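Pinza de mano Clakach para grabar tareas domésticas: ¿alguien la ha usado más de una tarde?

Foro de ayuda > Robótica y automatización > Kits y accesorios
Publicado el 14 February 2023 por pinzas_y_paciencia

Buenas. Estoy mirando la pinza de mano Clakach, la que viene con cámara, dos dedos con almohadillas y un gatillo que, según la página, "se adapta a cualquier mano adulta". La mía es adulta desde hace bastante, así que por ahí voy bien.

El plan es grabar demostraciones de recoger cosas en casa (coger objeto, levantarlo, dejarlo en una caja) para entrenar después un brazo pequeño de sobremesa que ya tengo montado. El kit sale por 443 euros con dos juegos de almohadillas, y el vendedor, Distby, ofrece además un servicio de revisión de grabaciones que se paga aparte y que no acabo de entender si es útil o si es una manera elegante de que otro mire mis vídeos y me diga que están movidos.

Mis dudas:

¿Agarra bien objetos blandos o resbaladizos? En los vídeos promocionales solo salen cubos de madera. Yo cubos de madera no tengo.

¿Se puede usar sobre una cama o un sofá, o hay que despejar una mesa? En mi casa las mesas despejadas son una leyenda.

¿Merece la pena pagar el servicio de revisión?

También he visto la de Waneck, más barata, pero el manual está traducido con tal entusiasmo que en un apartado llama "dedo emocional" a lo que supongo que será el dedo móvil. Gracias de antemano.

tubo_y_tuerca
Respuesta aceptada - 30 votos

Tengo la Clakach desde noviembre y la uso casi a diario, para algo muy parecido a lo tuyo. Voy por partes.

Los objetos resbaladizos los agarra mejor de lo que esperaba. Las almohadillas azules son blandas y ceden un poco, de modo que abrazan lo que pillan. Donde sufre es con lo muy plano: una tarjeta o un sobre apoyados en una superficie dura te van a hacer quedar fatal delante de tu propia cámara. Con tubos y frascos pequeños no he tenido queja. Mejor que los cojas por el cuerpo y que no busques el tapón, que es lo que hace todo el mundo el primer día por puro instinto.

Lo de la cama es posible, y yo lo hago. Tiene una ventaja: si se te cae algo, no suena. La pega es que el colchón se hunde cuando bajas la pinza con demasiada convicción y entonces los objetos de alrededor se inclinan hacia ella. Baja despacio y para antes de tocar la tela.

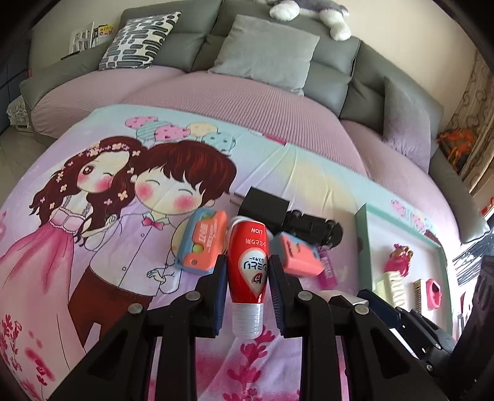 La Clakach con un tubo de pasta de dientes LION, sobre la cama y con compañía de juguetes.

Sobre el desorden: déjalo. Al principio yo ordenaba antes de cada sesión, alisaba la manta, apartaba todo, y el modelo aprendió estupendamente a recoger cosas en una casa en la que no vive nadie. Cuando empecé a grabar con estampados chillones y juguetes por medio, el brazo dejó de bloquearse al ver una manta con dibujos. Tardó lo suyo, eso sí. Durante una temporada intentó coger los globos del estampado, con una constancia que ya quisiera yo para el gimnasio.

Cosas que no vienen en el manual o vienen en letra diminuta:

Revisa los tornillos del armazón cada pocas sesiones. Los míos se aflojan, y la holgura se nota en el agarre antes que a simple vista.

La muñeca se cansa. Yo hago tandas de 20 minutos y descanso. El fabricante habla de sesiones de hasta 2 horas, supongo que medidas en la muñeca de un herrero.

No cambies las almohadillas a mitad de una serie. Las nuevas agarran distinto y luego pasas una tarde buscando en el código un fallo que está en la goma.

La aplicación guarda los clips con la hora como nombre y nada más. Apunta en un cuaderno qué has grabado. Sí, en un cuaderno, de papel.

En cuanto a la revisión de Distby, la contraté un mes. Te devuelven una hoja con los clips que descartarían y el motivo. El motivo casi siempre era el mismo (mano demasiado rápida al soltar) y, una vez que lo sabes, no hace falta que te lo repitan previo pago. Un mes para coger buenos hábitos me parece razonable. Renovarlo, no. Y fíjate en que la renovación viene marcada por defecto en la página de pago.

De la Waneck no opino porque la tuve en la mano cinco minutos en casa de un conocido. El gatillo rascaba.

alemayehu_no_es_mi_apellido
4 votos

Discrepo en lo de la cama. Yo tengo el soporte de mesa de Alemayehu, el plegable (de ahí el nombre de usuario, que elegí el día que por fin conseguí desplegarlo), y la diferencia en la altura de los clips es clara. Con superficie firme siempre sabes dónde está el suelo del mundo. En un colchón el suelo del mundo depende de lo que hayas cenado.

Ahora bien, si tu brazo va a acabar recogiendo cosas de una cama, haz caso al compañero de arriba. Si va a trabajar en una mesa, graba en una mesa. Y si no lo sabes todavía, no compres nada hasta saberlo, que 443 euros dan para muchos cubos de madera.

La Waneck la devolví. El dedo emocional se quedaba abierto.

usuario_temporal_b
0 votos

yo con unas pinzas de barbacoa y el móvil pegado con cinta he hecho algo parecido y gratis. no se ve muy bien y la cinta deja marca pero bueno

Comentario de pinzas_y_paciencia

Gracias a los tres. Marco como aceptada la primera por lo de los globos. El brazo va a trabajar sobre un sofá, o sea que ni cama ni mesa, y ya he desmarcado la casilla de renovación. @usuario_temporal_b, ¿qué cinta usaste? Pregunto por curiosidad, de momento.

Comentario de usuario_temporal_b

la gris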